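Small rooms deserve a fair ticket policy

The Jallavano holds 500 people. When a touring band sells it out in August and 73 ticket holders are turned away at the door, the matter should not be left to the goodwill of the promoter. The venue's position is that late arrivals accept the risk. This organization does not share that view.

A ticket is a promise of entry. Overselling a hall on the expectation that some buyers will stay home is a practice borrowed from airlines, and it has no place in live music.

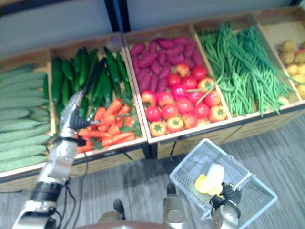
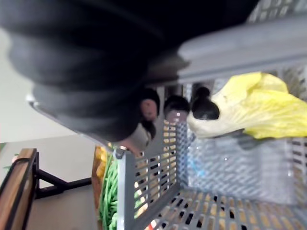
Mayuree Somboon, who booked the Emura for many years, refunded every excluded patron within 30 days and honoured the same tickets at the next show. The cost was modest. Larger halls, including those with room for 1000, can surely do the same — and should be required to do so as a condition of their licence.

We ask the council to consider such a rule before the summer program is announced.

Armelle Huet
2024-01-20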